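Carnet d'atelier, 22 janvier
Kojo Boateng

Repris la question du rangement de chambre, que Sison nous a commandée en septembre et que tout le monde croyait facile, moi le premier. Biscuits, mouchoirs, éponge, jouet du chien : une chambre où quelqu'un a vécu. Putik sait très bien ranger 42 boîtes identiques. Devant un sachet souple, il serre trop, ou pas assez, puis attend qu'on l'aide.

Aujourd'hui, les sachets. Un dessus-de-lit à rayures est une surface perfide : ça s'enfonce, ça ondule, et la hauteur de consigne ne vaut plus rien.

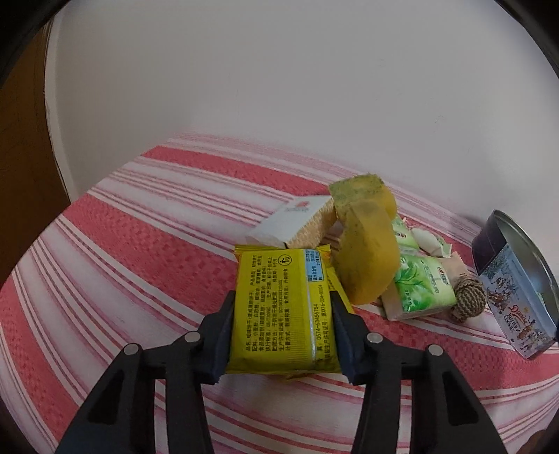 Est-ce qu'une machine peut ranger une chambre sans surveillance aujourd'hui ?
Pas encore, sauf si la chambre contient peu d'objets, tous rigides et connus d'avance, et que personne n'est pressé.

Sur les 1 673 essais enregistrés chez Zultum, 435 concernent des emballages souples, et ce sont ceux que je refuse de montrer au client. Biston propose de tout mettre dans des bacs durs avant l'arrivée du robot. Excellente idée : il suffit de ranger avant de ranger.

À faire : reprendre la force de serrage à partir de 900 (unités internes, ne pas demander), essayer la boîte ronde de biscuits inclinée, décider si une éponge posée sur un lit est un déchet ou un oubli. Je penche pour l'oubli.

Dernière mise à jour : le soir même, après le café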